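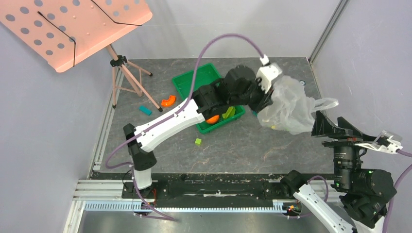
Ileana Pascu thinks I'm kidding myself about the grocery budget, and she said so in a comment on my last post: if I really wanted to spend less, I'd quit going to the big store in Brerton hungry at six in the evening and start writing a list. Okay, Ileana. Fine! I tried it for all of November and I have things to report.

First, the list. I wrote mine on the back of an envelope and left it on the kitchen counter, twice. The third time I took a picture of it with my phone, and that worked so well I've done it ever since (my phone is now mostly pictures of envelopes). I allowed myself $80 a week for the two of us, not counting coffee, which I buy separately and don't want to discuss.

Week one I went over. I blame the cheese counter. Week two I came in under, mostly by eating lentils, and Mircea was very polite about the lentils until the fourth night, when he went out and came back with a rotisserie chicken. I didn't put the chicken in the budget. Maybe I should have?

What surprised me was how much I'd been buying that we already had. I found three jars of cumin. Three! And a 500-gram bag of rice behind another bag of rice, both open. So now I look in the cupboard before I write anything down, and I go in the morning after breakfast, when the bakery shelf has less of a hold on me.

I'm keeping it up through the winter, with a little extra for the holidays. If anybody has a lentil recipe that doesn't taste like the last lentil recipe, please leave it in the comments. Mircea would like one too.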